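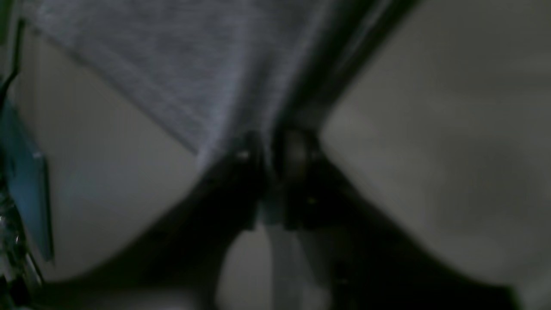

Figure 2. Tissu gris à texture fine, poste de pliage.

4.2 Comportement des textiles souples au pliage

Le pliage d'un vêtement à plat passe pour une tâche simple. Les relevés du site de Stotwood montrent pourtant que la durée d'un pli dépend davantage de l'état du tissu à l'arrivée sur le plan que de la taille de la pièce. Un article posé en tas demande d'abord d'être étalé, et cette phase préparatoire n'est presque jamais isolée dans les études de blanchisserie. Nous l'avons donc relevée à part, en suivant la grille proposée par Ostrowski pour les ateliers de tri.

Le corpus comprend 1 414 manipulations, réparties entre linge plat, hauts en maille et articles divers. Les hauts en maille représentent 452 manipulations. Ils ont été retenus pour l'analyse détaillée parce que leur matière se déforme sous son propre poids et garde mal un pli franc. Les tissages serrés, à l'inverse, marquent dès le premier passage de la main et se corrigent difficilement ensuite.

Trois états de surface ont été codés : lisse, froissé, replié. L'état « lisse » suppose l'absence de tout pli traversant. L'état « froissé » couvre les ondulations peu profondes, sans superposition de couches. L'état « replié » est réservé aux cas où une partie du tissu recouvre nettement une autre. Une même pièce peut relever de deux états selon la zone observée – le bas d'un vêtement est souvent replié alors que le milieu n'est que froissé. Dans ce cas, le codage est fait par zone et non par pièce.

Les grands articles gris clair ont posé une difficulté particulière. Sur une matière unie, le bord d'un rabat se lit surtout à l'ombre qu'il porte, et un éclairage inégal suffit à le confondre avec une simple ride. Un ourlet doublé sur lui-même paraît plus sombre que le reste du tissu et peut être pris pour une bande de couleur différente. Le second cliché de la série correspond à ce cas : un large rabat horizontal traverse presque toute la largeur de la pièce, et l'ourlet, juste en dessous, forme une ligne sombre qui s'amincit vers la droite. La zone a été codée « repliée », les creux et bosses du bas à droite « froissés ».

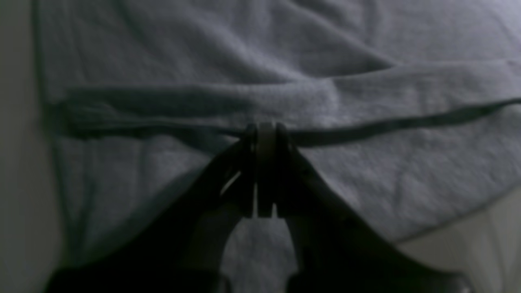
4.3 Accord entre codeurs

Un sous-ensemble de 200 manipulations a été codé séparément par Krystyna Ostrowski et Remigiusz Szczepańska. Les désaccords portent pour l'essentiel sur la limite entre « froissé » et « replié ». Ils sont plus fréquents pour la maille que pour le linge plat, et se concentrent près des ourlets. Les deux codeurs ont revu ensemble les cas litigieux en mars, après quoi la définition du rabat a été précisée : une couche est dite superposée lorsque son bord peut être suivi de façon continue.

Cette règle laisse de côté les bords froncés, où le tissu ondule et se double par endroits seulement. Nous les avons maintenus dans la catégorie « froissé », sauf lorsque le reste de la bordure était clairement rabattu. Le choix est discutable – il conduit sans doute à sous-estimer le nombre d'ourlets à reprendre avant pliage. Il a néanmoins été appliqué à l'ensemble du corpus, y compris aux manipulations codées avant la révision.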